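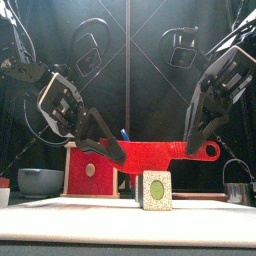
Household and Shop Chores: Frequently Asked Questions

Can the Linholm cell clear a table yet?
In part. Rigid items with a handle or a defined edge are within scope. A ladle-shaped tool can be handled with both arms, one set of fingers at the handle and one at the bowl. Clutter around it slows planning.

How was it tested?
Ivar Sandberg ran 512 table-clearing trials in October. A trial counts as complete when every item is in its assigned place; 432 were.

What about shallow bowls and thin wire handles?
Bowls are supported if empty. Wire handles are not supported in the current release.

Can it wash dishes?
No. The arms are not sealed against water.

Does it do shop-floor work?
Parts sorting and kitting, up to 900 grams per item. Fastening is not supported.

Can it run unattended?
No. One operator may supervise 2 cells.

Who do I contact about a site trial?
Kerstin Ljungberg, Grønli office.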